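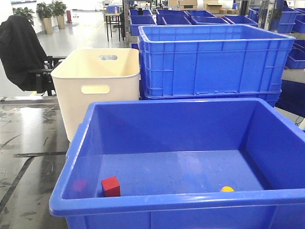
September, Trosura sorting task, started 2:15 p.m.

Spent the first part on the config. Gripper force back to 68 after the Cattaneo pads went on; 67 let the part turn. Log now has 1,015 rows, header included. Bin IDs still clash between the two Stirnside scripts, so use the newer one until they are merged. 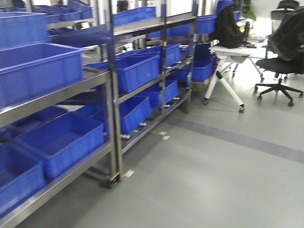
Futident Student Robotics Club

Check the rack list before the next block of runs. The layout file has the old order of the shelves and needs redoing by hand. Saved a copy under the old name, do not delete.

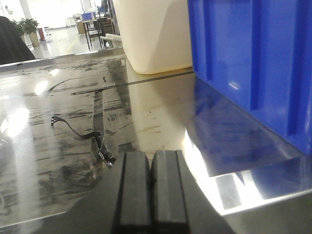
Notebook 2, p. 67

Wrist view exposure lowered one step. Glare on the steel still upsets the edge finder, worst on the left half. Try a mask next, then a matte sheet if we can get one.

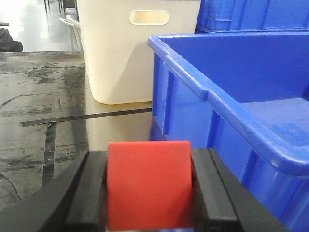

Close-up grasp check is the part I want in the report. The script should compare the two finger edges with the sides of the part and flag any tilt. With the red cube between the fingers both sides read parallel, so I am using that one as the reference. Threshold still to be set.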